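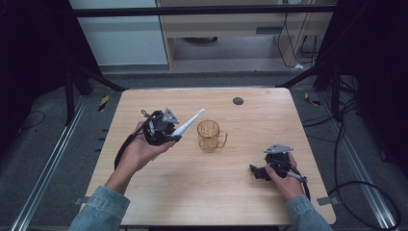
Thiện Cù wrote that the number of demonstrations is the wrong thing to look at first, and asked me to post the full problem here, so I do it now.

We collect demonstrations with two hand-held grippers, one in each hand, and train one policy for both arms. The task is to put a toothbrush into a mug. With 100 demonstrations the policy succeeded in 54 percent of the trials. Then we collected until we had 1,117, and the result on the same test became only a little better. I expected much more. Most failures happen in the last part, when the brush is already above the mug and the hand waits too long or goes down beside the rim.

My question is if somebody has seen such a flat curve, and if it comes from the data or from the policy. I use the Plolen training code with the default settings. All demonstrations are by two persons, on the same table.

Posted 22 November 2023

Badumitz
More data always helps. Go to 1,000 per person and train longer.

Thiện Cù
I don't agree with the reply before mine. We had the same flat curve in April, with a different task (closing a jar). In our case the new demonstrations were too similar to the old ones. The operator becomes quick and repeats one path, so the policy never sees how to come back from a small error.

What helped us was to change the start. Move the mug to a new place before each demonstration, turn the handle, and hold the brush at another angle. In part of the recordings, begin with the brush in a bad position near the rim and correct it slowly.

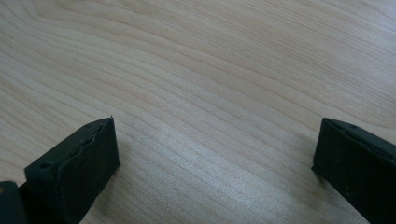 Please also compare the opening width between the two grippers before you mix their data. We had an offset in one of them, and the policy learned to release too early on this side only. After a new calibration we could keep all the old recordings, we only had to process them again.

Đạt Ung
I would add one small test. Train on a random 100 from your 1,117 and run it again, three times with different seeds. If the results are far from each other, your 54 percent is maybe just noise and the curve says nothing yet. Also write down how many trials you did for each number, it is missing in your post.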